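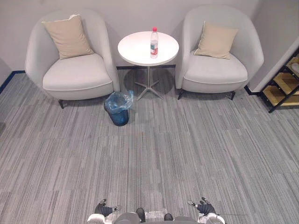

Rerura gripper trials

The Rerura gripper trials were a series of comparative tests of two-finger grippers for mobile robots, carried out by the robotics workshop Rerura in furnished rooms. They set the Jiveck parallel gripper against the Villalobos adaptive gripper on household pick-and-place tasks. The trials are remembered mainly for their scoring rules, which ran longer than the results.

Background

Rerura had until then tested its hardware on a steel bench, using foam cubes that behaved very well. Phong Bùi, who ran the test program, objected that few customers owned foam cubes. He proposed moving the work into a lounge, with armchairs, a side table, throw pillows and a wastebasket as the standard furniture. The first session was held on August 13, 2018, and the last in October of the same year.

Setup

Both grippers were tried on the same two-armed robot, run by a Starent controller. One type was fitted to both wrists for a full block of attempts, then swapped for the other. A head camera looked down over the robot's own body toward the work area, so that the hands stayed in view at the bottom of the picture while the furniture filled the rest. Carpet was kept throughout. Bùi held that a hard floor flattered the base and told the team very little about stopping accuracy.

Tasks

The program settled on 4 tasks: lifting a capped plastic water bottle from a small round table, taking a throw pillow off an armchair, returning the pillow to the chair, and dropping a piece of litter into a lined wastebasket. The bottle task was meant to be the easy one. Its difficulty was the clear plastic, which the depth camera treated as a rumor, and operators soon learned to aim for the label.

The pillow tasks had a different problem. A pillow could be picked up by almost any part of itself, and early judges disagreed over whether a pillow dragged off a chair had been "taken" or had simply left. A written ruling followed, and then a second ruling on the meaning of the first.

Results

The final tally covered 884 attempts. The Jiveck gripper did better on the bottle, where its straight closing motion was less likely to tip the target. The Villalobos gripper did better on pillows, its fingers curling around a corner that the Jiveck tended to pinch and lose. On the wastebasket task the two were close enough that each side claimed it. The liner bag gave both of them trouble – a finger that went in too low often came out wearing it.

Swapping grippers took longer than planned, and 200 attempts from the early sessions were rerun after a wrist was found to have been calibrated for the wrong hand. The closing report called this "a useful check on repeatability."

Reception and later use

Rerura recommended neither gripper outright, a position both camps found disappointing. Its later robots used the Villalobos on the left wrist and the Jiveck on the right, an arrangement Bùi described as a compromise and the purchasing office described as two sets of spare parts. The lounge task list stayed in use for checking new controllers, with the bottle task moved from first place to last.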